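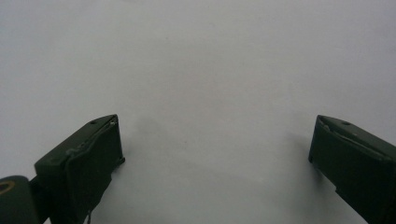 Print this page | E-mail this page

The Wornside Kitchen, Cleared Out

The kitchen at Wornside was last cleared properly before any of us moved in, which would explain the mustard. We gave it most of June, working in the evenings, and by the end we had 179 items written down in Holger Sandberg's notebook, under headings such as "keep", "ask Åsmund" and "good grief". What follows is a small part of it. Anyone hoping for the fish kettle should know it has already gone to Stisden, where I gather it holds umbrellas.

The big surfaces came first. I have always held that a worktop is a place for putting post, and was outvoted. Everything came off and went into boxes, and the boxes went into the hall, where we walked into them for 19 days. Åsmund Berge wiped down whatever stood still. He favours hot water, a drop of washing-up liquid and a disapproving silence, and I can't fault the results.
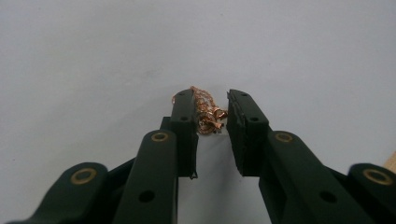

The drawer by the cooker was Holger's province, and he emptied it with the air of a man reading someone else's letters. It gave up string, corks, 40 freezer-bag ties and a key marked "Curnum" that fits nothing at Curnum. Scourers got a heading of their own after a brief argument. I am fond of the copper sort, a springy tangle with loose curls escaping at the side, much like my aunt's hair at weddings — and every bit as bright when it catches the light. It is very good on a burnt saucepan and very bad on anything non-stick, as the owner of the pancake pan has now been told twice.

Still to do: the cupboard under the stairs, the top of the fridge, and the Isaksson tins, of which there are about 100 if you count the lids separately. Holger does. If you lent us a jelly mould at any time, please come and point to it. The unclaimed ones are in the blue crate by the back door until the end of the month, and after that they go to Stisden with the rest.

Print this page | E-mail this page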